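Repeatability

The club log for 15/07/2026 begins with a fault. Karim Ouazzani had written it up before anyone else took their coat off: left unit, jaw width reading stuck at 44 mm with the jaws shut. He had underlined the number and signed it.

"It's the zero," said Svend Kjærgaard. "You closed it before the boot finished."

"I closed it after the boot finished."

Svend power-cycled the unit, waited for the tone and closed the jaws. The reading went to nought. He wrote "cleared, cause not established" under Karim's entry and left the underlining alone.

The task sheet had come from Enby in February, with the rules of the student competition stapled behind it. Each club was to submit 100 demonstrations of handling thin, flat objects with a pair of hand-held grippers. The demonstrations would be used to train a policy, and the policy would be run on a Prokico arm that none of the entrants would see before the final. Attempts in which the object was dropped were to be kept, labelled and submitted separately. The sheet gave no limit for those.

By the second evening the club had 35 good ones and a separate folder that Kyung-tae Hwang had named Other.
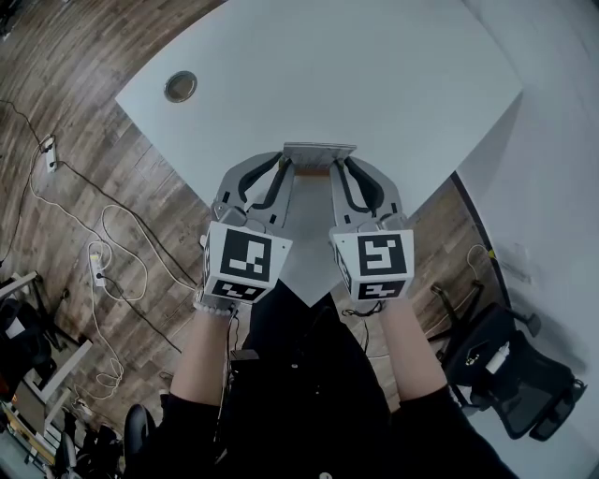
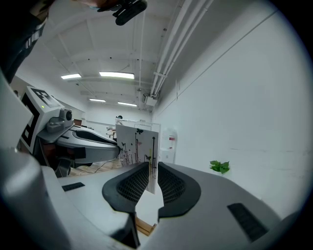

Kyung-tae ran the replay on the laptop, at quarter speed, with the trajectory drawn in two colours. He stopped it at sample 367.

"There. The right hand lets go before the left hand has hold."

"It didn't fall," said Karim.

"It didn't fall because you leaned it on your thumb. The arm has no thumb."

Karim looked at the two lines. They crossed, ran parallel for a short distance and separated. In the gap between them the object was, as far as the data were concerned, held by no one.

"Label it a drop, then."

"It isn't a drop. There's no label for what it is."

Svend got out the rules. Section four defined a grasp as continuous contact by at least one gripper. Section five defined a drop as contact between the object and any surface not part of the task. A thumb was arguably a surface. He read both sections aloud and then read section five again, more slowly.

Helge Lie, who supervised the club and marked second-year mechanics papers at the far desk while doing so, did not look up. "What did Metwally do last year?"

"They came eleventh," said Svend.

"With this, I mean."

Svend didn't know. Mostafa Ghoneim did, having been on the Metwally team before he changed schools. He had said very little since joining and had mostly been given the cables to do.

"We had a lot of those," he said. "We left them in. The arm learned it. It got to the handover, opened the first gripper and waited."

"For what?"

"It just waited. Then the card went down the side of the bench. Every run, same place. The judges gave us full marks for repeatability."

Kyung-tae moved the file to Other. Then he went back through the 35, one at a time, with Mostafa beside him calling the crossover. It took until the building's heating went off. Nineteen survived.

Helge capped his pen. "Same time tomorrow?"

"Can I have the left one," Mostafa said. Karim thought about it, then unclipped the wrist strap and passed it over — handle first, and he kept hold until Mostafa had it.

Svend entered the new total in the log, with the time and both battery levels. Under Remarks he wrote: overlap on transfer to be not less than one second, thumbs clear. Karim initialled it. The Cerent charger showed amber on both bays, and they put the lights out.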